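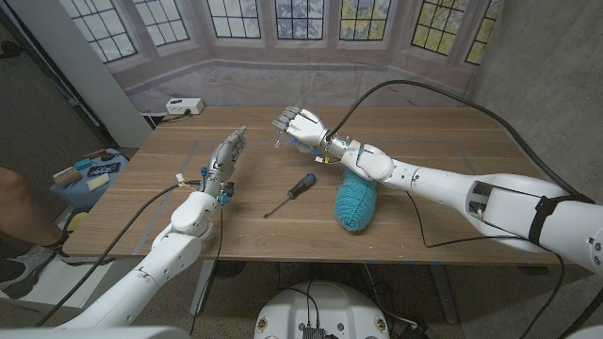

Left hand up, palm to the right, oak-toned table.

26 November 2024 - Flellevside books, month end prep. Bank rec out by 224 again, traced it to the Drasten invoice entered twice (once by me, oops). Reversed. 12 receipts still missing from Flukby, chased Ibrahim. Petty cash float should be 1000, counted 74 short - Lawal thinks stamps and parking, no slips tho. Left in suspense for now. VAT codes on the courier bills look wrong, all set to exempt. Dont post any more till I've checked teh supplier list. Accruals not started. Year end is Febuary, ask Lawal about prepaid rent.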